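The Bathroom Shift

By Jarosław Wysocka
9 Jun 2022

The working day at Clander starts with a list of chores. On the morning I visit, the list taped beside the operators' desks has entries such as "put the ball in the tray," "turn the faucet lever" and "pick up whatever is by the vanity." The chores are given out by room. Kitchens are popular and go early. Bathrooms go to whoever is left.

None of the rooms exist. Clander rents the upper floor of a former print works in Drustton, and what it has up there is desks, headsets, hand controllers and a rack of computers that keeps the far end of the floor warm. The homes are simulated, built from a library of walls, cabinets and fixtures, and the robot that moves through them is simulated too. The hands that steer it belong to people.

The company's product is examples. Each one is a recording of a chore from beginning to end: what the robot's cameras took in, where its joints were, and what the operator asked it to do at every step. The recordings go into a learning system called Mola, which is supposed to work out from them how to do a chore in a room it has never been in. Mola doesn't get written rules for faucets or drawers. It gets recordings of people dealing with them, good and bad, and it gets a lot of them.

The set being collected during my visit is planned at 1,454 examples. On the morning I arrive, 308 have been accepted.

An operator stands on a rubber mat, puts on the headset and holds a controller in each hand. The first thing most of them do is look down. The robot's arms are longer than a person's and they don't start where a person's would, so it takes a minute to feel where the hands are. Then the operator looks around the room and reads the chore aloud. Reading it aloud is a house rule, and the audio is kept with the recording.

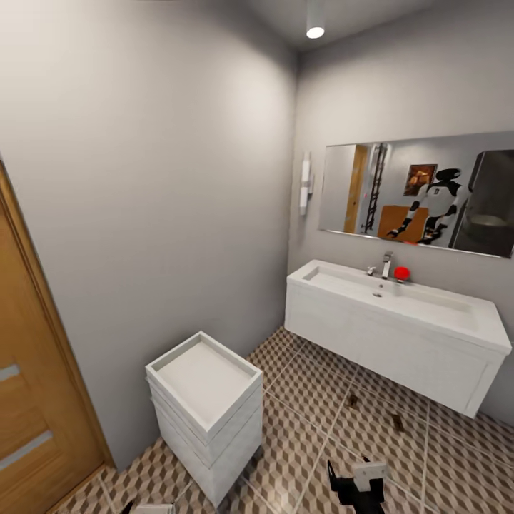
A simulated bathroom at Clander, with the robot reflected in the mirror over the vanity.

Mirrors came up in almost every conversation I had. In the early bathrooms they were gray rectangles, and Mola learned to work in rooms with gray rectangles on the wall. When real reflections were switched on in March, it began reaching toward things behind the glass. The team had two choices: take the mirrors out again, or collect enough examples with mirrors in them that the system would sort out which of two doors was the door. They went with the second, and it cost them most of a month.

The rooms are changed between runs. A script picks new floor tiles, moves the small furniture, changes the color of a door and drops objects in new places. Operators aren't told in advance. One of them, a former dental receptionist who has been at it longer than anyone else on the floor, told me that she can tell a fresh room from a repeated one within a second or two, and that she works better in the fresh ones. In the repeated ones her hands go where the thing was last time.

That habit is a problem for the set as well. If the ball is always by the faucet, a learning system may pick up "go to the faucet" and never learn anything about balls. So the script is asked to be unfair. It puts things at the back of counters, close to walls and on the floor. Floor chores are the least liked. The operator has to bend the robot a long way, the arms block the headset view, and the work has to be done mostly from the close-up view at the gripper.

I was given a turn. My chore was to move a cup from a shelf to a counter, which is what they give everyone on the first try. I knocked the cup over with the back of the wrist, put it upright, took hold of it too low and then let go of it a little above the counter. The run took 216 seconds. A trained operator does the same chore in a small fraction of that. Mine was marked "kept, not accepted," and went into a separate folder of clumsy attempts that the company holds on to in case it wants them later.

Accepting or rejecting a run is a job in itself. Four reviewers sit by the windows and play recordings back at double speed, with the room view on one screen and the gripper view on the other. They have a short form to fill in. Did the robot finish the chore? Did it touch anything it had no reason to touch? Was there a pause with no purpose? That last box causes the most arguments. A person stops to think, or scratches an ear, and the robot stops with them. Played back, it looks as though stopping were part of the chore. Some reviewers trim the pauses. Others send the whole run back.

The gripper view is where most rejected runs are lost. From the room view a grasp can seem fine. Up close, the fingers may have come in crooked, or closed on the edge of the thing, or opened over a bare bit of floor while the operator hunted for the right spot. Reviewers spend long stretches of the day with nothing on that screen but two black fingertips and whatever is under them.

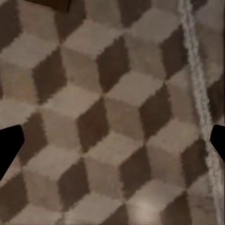

Does a recording have to show a chore that went well to be of any use?
Many of the most useful ones include a mistake that the operator then puts right, and those are kept on purpose. What gets thrown out is a run where the mistake is left as it is and the chore is marked as done.

Busy patterns are another sore point. The floor designs in the library include several that play tricks with depth, and there was talk in the spring of dropping them. The argument for keeping them was made by Rutkowska, the small Drustton firm that supplies the room designs and bills by the room. Its case was simple enough: people have floors like that. The designs stayed in. Operators get used to them in an hour or so, and the learning system takes longer.

There is a running disagreement at Clander over how much any of this will carry over to a real house. Simulated rooms are cheap. They can be reset in a moment, and a dropped glass costs nothing. They are also wrong in small ways. A drawer in the library slides open with the same pull every time, and a cord doesn't snag the way a cord does. The engineers I spoke with put this gap at the top of their worries, and they differ on what to do about it. One side wants the physics made better before anything else is recorded. The other wants more rooms and more clutter, on the theory that a system that has met enough odd drawers won't be bothered by one more.

For now the second side has the budget. A smaller set, recorded with a physical arm on a workbench downstairs, is meant to come afterward and cover some of what the simulation misses. The bench was being wired up while I was there, and the operators had started putting their names down for it.

The pay is by the hour and doesn't depend on accepted runs. It used to. Under the old arrangement people hurried, and the recordings were full of fast, jerky movements that Mola copied faithfully. The change was made over one weekend, and the reviewers say they could see the difference by the following afternoon.

At the end of the shift the operators hang up their headsets and wipe them down, and the reviewers keep going for another hour to clear the queue. The list of chores for the next day goes up before they leave. It was bathrooms again, and somebody had already written initials next to the kitchen.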